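Workspace Notes: Shared Tables and Desks at Culorton

Staff returning to the second-floor workroom will find new arrangements for the shared tables. The Facilities Office adopted them after the January review of working areas, and they apply to every group with access to the room, including visitors from Nutel and Marwat.

The principal change concerns the large white tables. These are now treated as common property and may be reserved for up to 5 hours at a time through the Zikisent booking page. At the end of a reservation, small parts and packing materials should be returned to the shelves. Trays may remain on the table overnight only if they are labeled with a name and extension.

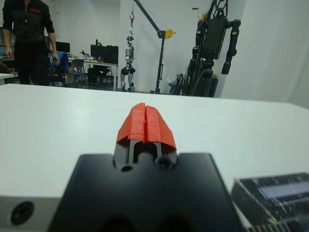
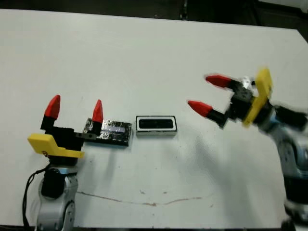
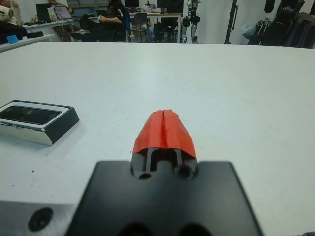 White tabletop, workroom, second floor

Reading time: 2 minutes

Tabletops should be wiped with a soft cloth and the mild cleaner kept beneath the sink. Abrasive pads are not permitted, as they dull the surface and make later marks harder to remove. Stains that do not lift after two attempts should be reported to the Facilities Office. Please do not apply solvent.

Desks along the wall remain assigned to individuals. Monitors, lamps and chairs belong with the desk at which they were issued and should not be moved to the shared tables. Anyone needing an additional chair may request one by email. Computer towers are to stay on the floor, with enough clearance behind them for air to circulate.

The office has set aside $2,430 for replacement trays, cloths and shelf labels. Groups wishing to propose other purchases should send a short written request stating the item, the quantity and the table for which it is intended. Requests will be considered in the order received.

Questions about reservations or cleaning supplies may be directed to Mudassar Shaikh, Facilities Office, extension 325. A printed copy of the table rules is posted inside the workroom door.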